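Chapter 2
Grasp Points and the Flattening Problem

A rigid part has one shape. A garment has too many to list, so a planner cannot store them all and look up the right one. The Draleck method, set out by Uzor and Oksanen, avoids the list. It scores each visible fold by how much cloth a pull at that point is expected to spread.
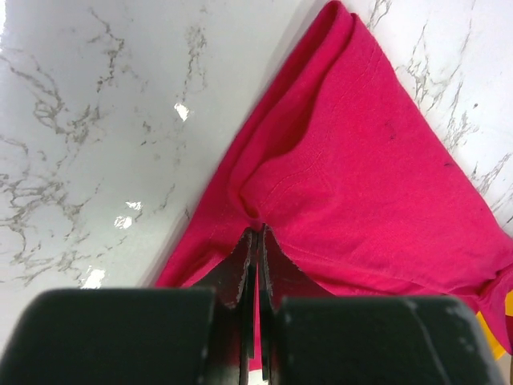
Fold scoring depends on where the jaws close. A grasp that takes in one layer moves that layer; a grasp on a doubled edge moves both and may leave the fold as it was. Wrist views help to tell the two cases apart. With the jaw tips closed on a bunched part of the pink cloth, the thick rolled edge leading away from the grasp is still in view, and its darker band can be used as a cue for the direction of the pull.

We use cookies to improve your reading experience. Accept / Manage settings

The test set held 931 grasps, of which 159 were set aside for checking. Semple's labeling rules, given in Section 2.4, were applied to both groups. Wrist views alone do not give the outline of the cloth, and a second, fixed view is needed to measure spread area.
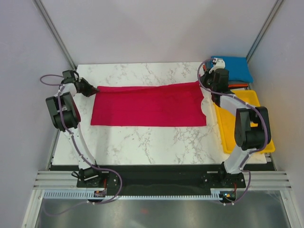

Figure 2.2. Two-arm cell, fixed view. The left gripper holds one short edge of the spread cloth.

Section 2.1 defines spread area and the error terms used in the rest of the chapter.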